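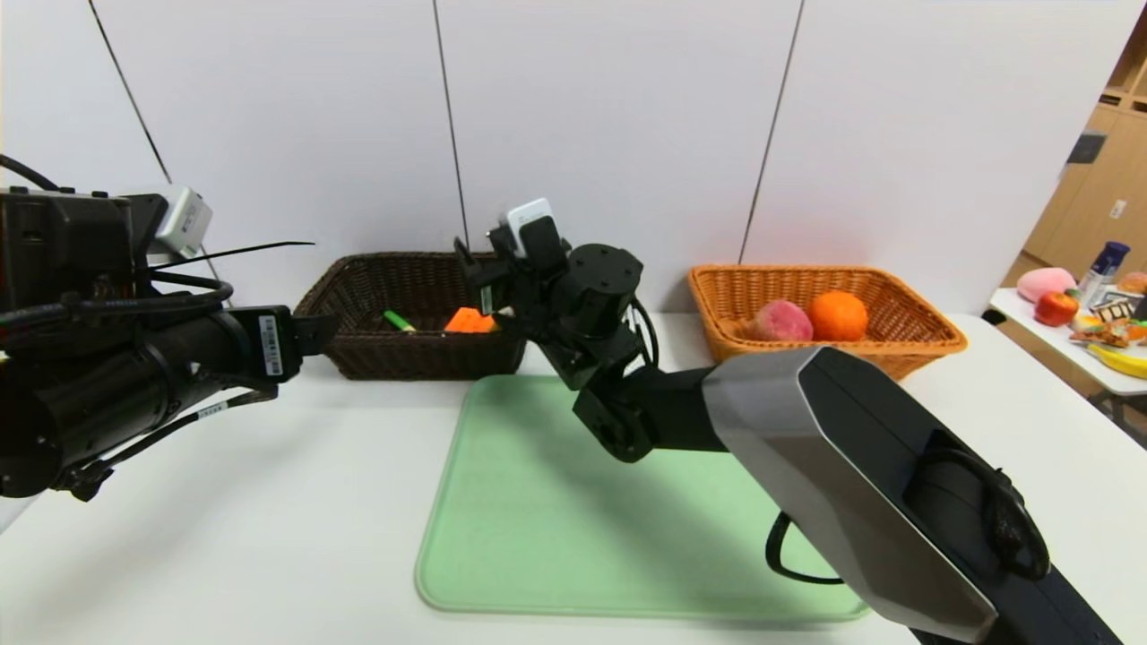
Most damage to a melamine or painted desktop is done by cleaning it the wrong way, and most of that is done in the first month. The top looks tough, so people reach for a scouring pad at the first coffee ring, and the surface is dull in that spot from then on. White shows this sooner than any other color. A white tabletop set against a white paneled wall, as in the photo, gives you two surfaces to keep the same shade, and the seams between the wall panels are where dust gathers into dark lines. The method below covers both, along with the edges and the underside, which most guides skip.

By the Pirnon Workroom Notes desk
May

What you need

Two microfiber cloths, one for washing and one for drying
A bucket or large bowl
Plain dish soap, with no added bleach or scrubbing particles
Baking soda
White vinegar, for the wall only
A soft toothbrush
A wooden toothpick or a plastic card
Masking tape

You can buy a kit for this. Kurek sells one with a spray and a pad, and it works fine, but the spray is mostly soap and water and the pad wears out quickly. We stopped ordering it.

Step 1. Clear and dust

Take everything off the surface that can be moved. If cables run across the top, lift them and tape them out of the way. Dust the top with a dry cloth before any water touches it. Grit turns into sandpaper once it is wet, and fine scratches hold dirt.

Wipe from the back toward you and shake the cloth out over the trash when you reach the front.

Step 2. Wash the top

Mix 500 milliliters of warm water with a few drops of dish soap. You should see hardly any foam. Too much soap leaves a film that looks like a stain when the light comes in low.

Dip the cloth and wring it until it no longer drips. Work in strips the width of your hand, overlapping each one slightly. Rinse the cloth when it looks gray. Go over the whole top again with clean water, then dry it with the second cloth. Letting it dry on its own leaves water marks, especially in hard water areas.

Step 3. Treat the marks that are left

Pencil and scuffs: a white eraser, used lightly.

Coffee and tea: mix baking soda and water into a paste, spread it on the ring, leave it for 9 minutes, and wipe it away with a wet cloth. Do not rub while it sits. Repeat once if needed.

Ink: dab with rubbing alcohol on a cotton swab. Test under the edge first. On a painted top the alcohol can lift the color, so use the paste there instead.

Tape residue: a little cooking oil, left to soak in, then scraped with the plastic card. Wash with soap afterward.

Older yellowing from sunlight will not come out. A new coat of paint or a new top is the only fix we know of. We have repainted two of the Clalau desks in the front office and they have held up, but the paint needed several days before anything heavy could go back on it.

Step 4. Edges and underside

Run the toothbrush along the edge where the top meets the band. Use very little water. Water that gets behind an edge band makes the board swell, and a swollen corner cannot be pushed flat again. If the band has started to lift, dry the gap completely, put in wood glue with the toothpick, and hold it down with masking tape for 12 hours.

Wipe the first few inches of the underside as well. Hands rest there more than you would think.

Step 5. The wall

Start at the bottom and work up. Dirty water running down a dry wall leaves streaks that are hard to remove. Use one part vinegar to ten parts water on sealed panels, and plain soapy water on painted ones. For the seams, wrap the damp cloth over the plastic card and draw it along the gap in one direction. Keep water out of the seam itself. If the line stays dark after two passes, it is probably shadow or old sealant, and scrubbing will not change it.

How often

We dry dust every day and wash on Sunday, when the room is quiet. Marks get treated when we see them. The wall is done twice a year.

Washing fabrics

Microfiber cloths go in at 40 degrees Celsius, without fabric softener. Softener coats the fibers and the cloth starts to smear. Skekine cloths have lasted longest for us. Keep the drying cloth separate and replace it when it stops picking up water.

Contact | © Pirnon Workroom Notes | Back to top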